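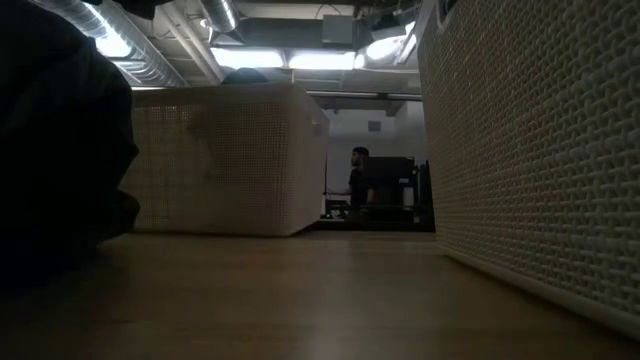 Woven storage baskets on a worktable at the Nullthorpe test floor in Vusow.

Nullthorpe pauses basket handling trials after gripper fault

VUSOW, 8 September 2025 - Nullthorpe has paused all trials of its Jang basket handling arm after a gripper let go of a loaded basket during a test run at the company's Vusow site. No one was hurt. The basket fell to the floor on the closed side of the work cell and some of its contents were damaged.

The fault came on cycle 1,824 of an endurance test in which the arm lifts a basket by its handle opening, carries it across a table and sets it down. The gripper opened partway through the carry. The arm then kept moving along its planned path for nearly four seconds before an operator pressed the stop button.

Nullthorpe is treating the delay as the more serious of the two problems. The arm is meant to stop by itself when it loses a load. The load sensor in the wrist did register the drop, but the message was held up behind other traffic on the controller and did not reach the motion software in time.

"A dropped basket is a nuisance. An arm that carries on after it has dropped one is a safety matter, and we are handling it that way," said Tae-yang Pyo, head of test engineering at Nullthorpe. "The operator did what the training says to do. The machine should have got there first."

The cause of the release itself has been traced to a worn seal in the gripper's air line. Pressure had been falling slowly over several hundred cycles and stayed just above the warning level until the seal gave way. The warning level had been set in January for a lighter basket and was not raised when the test load went up.

Eight Jang arms are in use. Four are at the Vusow site and the other four are on loan to Sinden, a parts distributor. Sinden was told on the day of the fault and has switched its arms off. Its staff are moving baskets by hand until further notice.

Before trials start again, Nullthorpe will replace the air line seals on every arm, raise the pressure warning level and wire the load sensor straight into the stop circuit, so that the signal no longer passes through the controller. Each arm will then be put through a set of drop tests with the gripper opened on purpose at full speed.

No restart date has been set. The company will publish the drop test results - including any failures - when the work is finished.

Media contact: Nullthorpe press office, Vusow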